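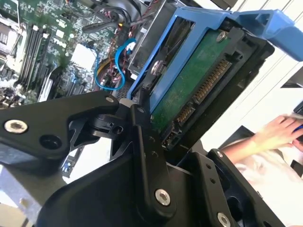 How to Teach a Robot to Take a Computer Apart

Inside every desktop computer there is a hard drive, the part that stores your homework and 3,000 pictures of the same cat. A grown-up with a free hand can lift one out while thinking about lunch. A robot can't think about lunch. It has to think about the hard drive, very hard, the whole time.

At the Clorkville shared workshop, we call our project Bimance. The goal is simple to say: get two robot arms to take an old computer apart and put it back together. Saying it took one minute. We are now on month 8 of the other part.

A robot hand is called a gripper. Ours has two fingers and no feelings, so it can't tell a gentle squeeze from a crunch unless we give it a number. Too small a number and the drive slips. Too big and you own a very flat drive.
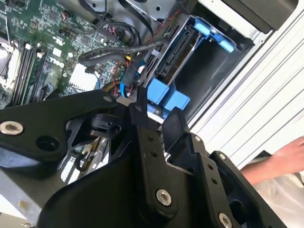 Jinfeng Long wants to know why we don't just use a magnet, and whether the robot would get bored doing the same thing 300 times. Good questions! Magnets and old-style hard drives are bad friends, because the drive stores things using magnetism. As for bored, the robot is fine. We are the ones who get bored.

Then there are the cables. Cables are the worst thing in robotics, and I say that as someone who once dropped a motor on my foot. A hard drive keeps its shape. A cable flops wherever it likes, so the robot can't count on finding it where it was last time —
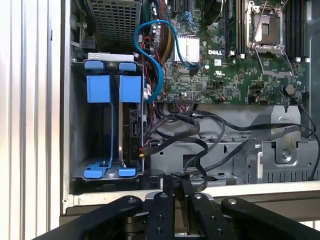
and it has to look again before every move. That's why a camera rides along near the gripper. You do this too. Reach behind the couch for a lost sock and you'll notice how much you miss your eyes.

Small parts need a parking spot as well. If you put a memory stick down "somewhere over there," you can probably find it later. A robot has no idea where "over there" is. So we 3D-print holders, and each part gets its own place to sit. It's like a coat hook with your name on it, except the robot uses it.

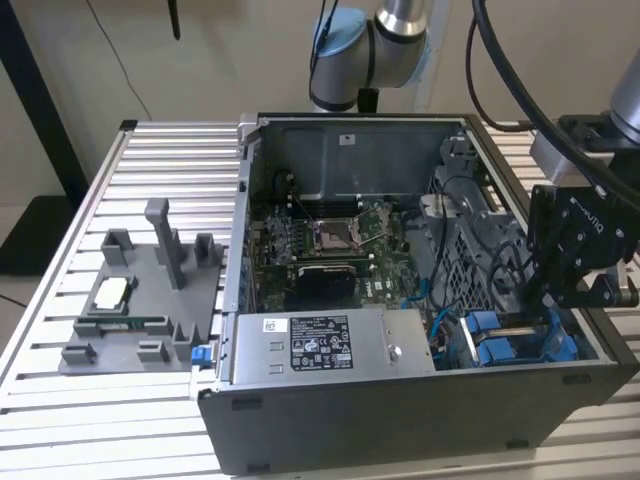 By Unathi Modise
Clorkville Workshop Pages for Kids, 23 June 2020

Want to try it? Put on oven mitts, close one eye, and move a domino from one side of the table to the other. Now do it using only directions from a friend, who has to say things like "left a bit" and may not point. Swap places when you start arguing. Next up in July: screws, and where they go when you drop them.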